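The Yellow Bowl
A short story
September 20, 2023
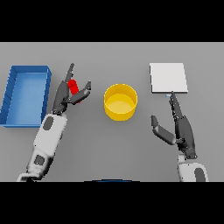

Left hand with the red cylinder, right hand open, yellow bowl between them.

I was on my 95th demonstration of the morning when I noticed that I had started breathing for the robot.

It had no lungs, of course. It had no weight either, or any place in the building you could walk up to and knock on. It lived in the simulator, on a gray table with no legs that I ever saw, and I wore its hands. When I closed my left glove, its left fingers closed. When I scratched my nose, it scratched at the empty air over the table, and I had to throw the whole episode out and start again. So I learned to stop scratching my nose. And somewhere in there I learned to breathe in before a reach and out when the fingers let go, as if the two of us were threading a needle together.

I loved that job! I want to say so early, before I get to the part about February.

The project was called Meesuk, and Olska ran it from the second floor of an old piano showroom. The aim was to give a learning system enough good examples of picking things up and putting them down that it could start working out the rest for itself. My sheet for that week said: red cylinder, yellow bowl, 186 keepers. A keeper was a run clean enough to learn from. You could be slow in a keeper. You could even fumble a little, as long as you recovered, and the training people loved a recovery. They said a model that had only ever seen perfect hands would panic the first time it slipped. I thought that was the most wonderful thing I had ever heard at work.

Before every run the simulator moved things. The bowl might slide toward the tray. The white square might turn a few degrees. I would settle my shoulders, look down through the headset, and there it all was again with its soft shadows, the same little world rearranged by somebody in a good mood.

By run 166 I had favorites. I liked the bowl in the middle, where I could come over the rim from the left and let the cylinder go with a small roll of the thumb. I don't know where that thumb roll came from. It wasn't on the sheet. I think my grandmother put eggs in a pan that way, with a last turn so they went in sideways and quiet, and I must have stood next to her often enough.

I kept doing it. Run after run, over the rim, thumb roll, breathe out.

In the end I sent in 1,525 keepers, from that task and a lot of others. Cylinders, blocks, a mug I never got along with. Then the Meesuk money was used up, and they took back the gloves, and I went to work at the garden center in Evwood, which I liked too. You can get good at anything with a thumb in it.

It was February when the message came. Olska had a new model, called Cetero, and everyone who had ever recorded for them was invited to come and see it run. I took the early bus. I wore my good coat, as if it were a recital.

They had put a big screen where the pianos used to be. No gloves plugged in, no headset, nobody steering. Just the gray table, and the two dark hands resting over it, and a bowl. A green one this time. And a short blue peg that I had never touched in my life, because the model had never been shown it. They made a point of telling us that.

The left hand went out. It closed on the peg, lost it, stopped, and went back for it from a better angle. Someone behind me whispered "recovery" and I nearly turned around and hugged them.

Then it carried the peg across. It came over the rim from the left. It waited, I swear, for just as long as it takes to fill your chest, and at the last moment the thumb gave a small roll, and the peg went in sideways and quiet.

People clapped. Somebody was already asking about success rates. I was looking at the hand, which had opened and was drifting back to its place, and I was thinking about a kitchen with a yellow stove, and eggs, and a woman who never saw a computer up close.

"Can it do it again?" I asked.

They moved the bowl and pressed the key. I breathed in.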